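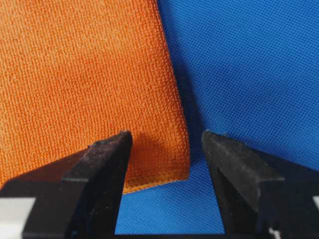 Naheed Magsi wrote:

> Dear all, I wonder if anyone else has given up on getting their
> towels soft. Ours came off the line in April like roof slates and
> they have been like it ever since. I have tried more softener, less
> softener and a different softener. My mother swears by vinegar but
> I don't want the whole house smelling like a chip shop. The
> cleaning cloths are worse, they just push the water round the
> worktop. Is it the machine, the water or me? We have a Cimura, the
> older sort with the dial, and it has always been good to us.
> Naheed

Dear Naheed, and hello everybody else,

It isn't you, and I very much doubt it's the Cimura. I had the same dial model for years and only parted with it when we moved to Akpalu Road and there was already a machine in the kitchen. I still miss the dial. The new one plays a tune when it finishes, and my husband hums it all evening.

My guess is the softener, I'm sorry to say, and I say so as somebody who used to pour it in by the capful and loved the smell. It leaves a coating on the threads. On a cotton shirt you'd hardly mind, but a towel has to drink, and a coated towel can't. With microfibre cloths it's worse still, the fibres are so fine that they clog up, and then you get exactly what you describe, a cloth that chases the water round the worktop and leaves it there for you to lean your sleeve in. So I'd stop the softener altogether for a month and see. I know that sounds backwards when the complaint is stiffness!

What I did with ours was wash the lot twice with a small dose of powder and nothing else, at 42 on my new machine (it has odd numbers on it, choose whatever yours has nearest to forty). The first wash came up with a surprising amount of froth considering how little powder I'd used, and that was all the old softener and old soap coming out. I stood and watched it through the door with my tea. The second was much clearer. If you still see suds in the last rinse, put it through another rinse and don't add anything.

Keep the cotton towels and the microfibre cloths apart while you're at it. The cloths pick up fluff from cotton like anything, and once it's in there you'll be picking it off by hand in front of the television. I keep mine in an old pillowcase with a knot in it until there are enough for a load of their own. Nothing hot for them either, and they must never go near an iron. I did it once by accident, folded in with the tea towels, and it came out with a shiny patch that never absorbed another drop. 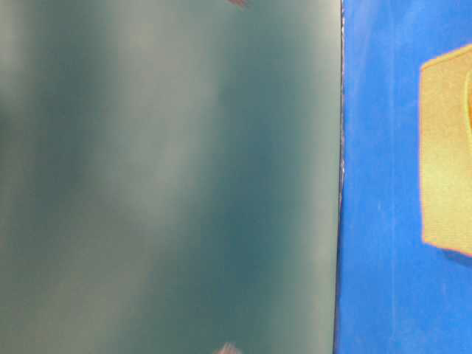 Dela Baidoo asked, further down the same thread, whether hard water might be doing it all by itself, and whether those of us on the hill get it worse than the people down by the station. I think the answer is yes to the first and I have no idea about the second, though Zuweira Kyei did once promise to find out and I hope she'll pipe up if she's reading. When I lived with soft water at my aunt's, half a scoop did for everything and the towels were like rabbits. Back home with the same powder and the same towels, slates within weeks.

If your kettle furs up, then your towels are getting some of the same treatment. You can put in a bit more powder to make up for it, but only a bit, or you're back to the soap building up. I use Stasska, the plain one in the cardboard box, chiefly out of habit and because the corner shop has it. The box tells you how much for soft, medium and hard, and for years I never once read it. I just filled the scoop to the top, as my mother did.

About vinegar, Naheed, your mother is on to something, and it truly doesn't smell once everything is dry. I was as doubtful as you. A small teacup of the clear kind, the 89p bottle, in the softener drawer for one wash, and then leave it be for a good while. I wouldn't do it every time, as I've read it isn't kind to the rubber seals, and I wouldn't ever let it near bleach. Please don't mix those two, not even in a bucket outdoors. And don't use the brown chip shop sort!

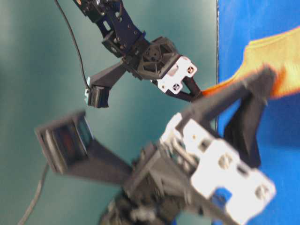
Then there's drying, where I think half the battle is won or lost. A towel hung out on a still day dries with its loops all lying flat and set, and that's your roof slate. A windy day does the work for you. When there's no wind I give each one a really hard snap before it goes up, both hands on one end, and another when it comes in. The neighbours are used to it. Delali Quaye rolls hers up and wrings them between her hands for a minute before folding, and I've tried that too and it does loosen them, though it's hard on the wrists if you've a big wash.

If you do have a tumble dryer, ten minutes at the end on low is plenty, after the line, and you get the softness without much on the bill. We haven't the room for one. Indoors I use the airer on the landing with the window open a crack, and I try not to double things over the bars. Cloths I hang from one corner. They take up less of the bar and seem none the worse for it.

Spin speed comes into it as well. I used to have mine on the fastest setting thinking I was being clever, and the towels came out pressed to the drum like pastry in a tin. I've turned it down to 1,000 and they take a little longer on the airer but feel a good deal better. Octavio Bedoya wrote to me off the list to say he goes lower still, but he has a garden that catches the sun all afternoon, so it's all right for him.

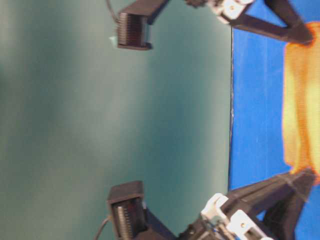

I should add that some towels are simply tired. I've 4 from when we were married that I can't bring myself to cut up, and no amount of rinsing will help them now, they've gone thin down the middle. They do for the dog and for mopping round the back door. If yours are of that age, Naheed, don't wear yourself out over them. Try the two plain washes on one old towel and one newer one and compare, then you'll know which it is before you do the whole cupboard.

Let us know how you get on, and do tell us what water you've got if you find out. Zuweira, that's a nudge for you as well, my dear. Oh, and whoever left a blue-handled peg bag at Aka's after the last swap morning, I have it on the hook by my front door and will bring it along next time.

Warmest wishes to all,
Maureen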